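Ticket: width readings drift on handheld gripper demos, policy closes too early
Project: Okov (bedroom tidy-up set)
Status: resolved, one item left open
Opened by: me, closed by: also me

Okay, dumping everything in one place before I forget how I got here. If you're training on anything from the Okov set and your policy closes its fingers before it gets to the thing it's supposed to pick up, read on, because I lost most of June to this and you may not need to.

What I saw first

The policy we trained on the Okov demos looked fine offline. Validation loss was low, the action plots lined up nicely with the held-out demos, I was pretty happy and went home early. Then we put it on the arm at the Huscombe lab and it kept pinching air. It would come down toward the object, line up well (really well, I was impressed!), and then shut the fingers a good bit above where it should. Not every time. On small hard objects it was mostly okay. On anything soft it was bad.

I ran 14 trials with soft objects on the first afternoon and wrote "closes early" next to nearly all of them. My notes also say "check the latency again," which tells you where my head was.

First guess: latency (wrong)

I was sure this was a timing problem. We match the observation time to the action time by hand, with a fixed offset, and if that offset is off then the gripper command shows up at the wrong moment. Early closing is just what you'd expect if the gripper command runs ahead of the arm motion. So I re-measured it. Blinking light in front of the camera, log the frame, log the command, compare. The offset we had was good. I changed it anyway, out of stubbornness, one step each way. One direction made it worse, the other made it sluggish and still early on the soft stuff. Put it back where it was.

Second guess: the Jirow converter (half right)

Jirow is our conversion script. It takes the raw recordings from the handheld grippers, finds the finger positions in each image, turns that into a width in meters, and writes the training file. I'd been treating it as a black box that works, and that was on me.

I started plotting raw width against time for single demos and right away something looked funny. On the demos with lots of pattern in the background, the width trace had little dips in it. The operator is moving toward an object with the fingers wide open, and the trace says open, open, open, a bit closed, open, a bit closed, open. Very short dips, a few frames each. If you average over a whole demo you'd never see them. The model sees them fine, though. From its side, people are starting to close their fingers on the way in, so it learns to do that too.

So that's a labeling bug. But why soft objects? I didn't have an answer for this for days, and I'll come back to it.

What was making the dips

I pulled every demo with dips and sat there scrubbing through video with a cup of coffee, which is a research method too, I guess. What they had in common was the bedding. We'd recorded at a few different homes, and one of them has a plaid sheet with strong blue and yellow stripes running across it. Our finger tracker looks for the blue pads on the inside of the fingers. It's a color threshold with a shape check after it, and the shape check is pretty loose. With a fisheye lens the stripes bend toward the sides of the image, and a piece of bent blue stripe next to a finger can pass for a bit of pad. When the tracker grabs pad plus stripe as one blob, the center of the blob shifts, and if it shifts inward, the width shrinks. There's your dip.

I checked by masking out everything below and between the fingers in a handful of bad demos and rerunning Jirow. Dips gone. I may have yelled a little.

Then the soft object thing fell into place as well, and it was so dumb. The soft objects were mostly recorded on that bed! The hard ones were mostly done on a desk in a different home with a plain top. So the policy was never confused by soft things as such. It had learned "soft thing, start closing early" from bad labels that happened to go along with soft things. I should have looked at how objects and locations were split before anything else. It's a two-minute query.

The two-gripper demos

There was one more wrinkle. Part of the set was recorded with 2 grippers in use at once, and in those demos each camera can see the other gripper. I went back to those because some of them still had odd widths after I masked the sheet.

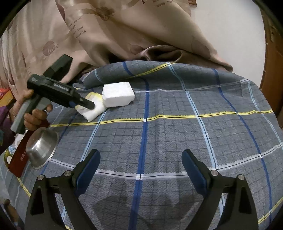
Demo still from the plaid sheet set, fingers wide open, second gripper in view at left with its jaw tip on the crumpled white piece beside the styrofoam block.

You get the blue pads we want, a royal blue stripe running down between the fingers, and then the other gripper has a blue accent near the tip of its jaw. To a color threshold all of that is the same stuff. When the second gripper comes in close to a finger, its blue can get merged in too, and then the width goes wrong in a way that depends on where the other hand happens to be. Those errors aren't short dips either, they can hang around for as long as the grippers stay near each other. In my opinion that's the nastier case, and I would have missed it if I'd stopped at the sheet.

The fix

Three changes in Jirow, in the order I made them:

- Search window. The fingers only slide along one line relative to the camera, so there's no point looking for pads anywhere else. The tracker now searches a narrow band for each side and ignores everything outside it. Gets rid of most of the stripe trouble by itself.
- Shape check. The blob has to be close to the size and tilt of a real pad at that width. If it's too big, we throw out the reading instead of trusting it.
- Fill. Thrown-out readings get filled from the good ones on either side, but only across short gaps. A long gap flags the whole demo for a human to look at. I tried being clever with longer gaps and it invented finger motion that wasn't there, so no.

I reran the full set overnight, retrained from scratch with the same settings, and took it back to Huscombe. Same arm, same objects, same start poses as far as I could manage. It came down and waited until it was at the object before closing. I ran the whole soft object list and wrote "closes early" twice. Both of those were the same floppy piece in an awkward spot and I can live with that for now.

To be fair about what I can claim: this is one policy, one seed, one robot. I'd like to run 3 seeds before anybody puts it in a paper. The label change is solid, you can see it in the traces. How much of the improvement on the arm comes from the labels, and how much is just luck of the retrain, I can't say yet.

Stuff I tried that didn't help

Smoothing the width with a filter. It hides the dips and also rounds off the real closes, so the policy closed late instead. Bad trade.

Turning the images gray before training. Has nothing to do with the bug, I was tired. The labels were wrong already by then.

Dropping all the plaid sheet demos. This did stop the early closing, but you lose almost all the soft objects along with it, and the policy got a lot worse at them in other ways (it would hover, nudge, wander off).

If you already trained on the old files

Plot width for a few demos before you do anything else. You want one clean step down per grasp. If you see little notches before the step, you have the old conversion. Pull the current Jirow, rerun, and don't mix old and new training files in one folder. I did that for a whole day and the results made no sense at all.

If you're reading with the Bensaid loader, clear its cache too! It keeps the widths from the first time it opened a demo and won't notice that the file changed underneath. I retrained once on what I thought were fixed labels and they were the old ones, straight out of the cache.

Still open

The flagged demos with long gaps. There's a pile of them, nearly all from the two-gripper part. Options are to label them by hand or put a printed marker on each finger for the next round of recording. I'm leaning toward markers. I'll open a separate ticket for it so this one can be closed.

Comments

gripnotes
Thank you for writing up the dead ends too. I have the exact same notches and I'd been blaming my trigger finger. Clearing the Bensaid cache fixed half of it before I even reran anything.

tablecloth_err
Did you try a different pad color? We went to a bright green on ours and it was great until somebody recorded in a kitchen full of plants.

ticket author
Ha, yeah, I thought about it. Any color will show up in somebody's home sooner or later. The search band helped more than a new color would have, I think.

lowbatt
How narrow is the band? Mine clips the pad when the fingers flex on something stiff.

ticket author
Mine did that at first. Make it a bit taller than the pad at full squeeze, then check against a demo where you clamp down hard on a block. The setting is in the Jirow config next to the lens file.

lowbatt
Found it, works now. The old default was way too tight for my fingers.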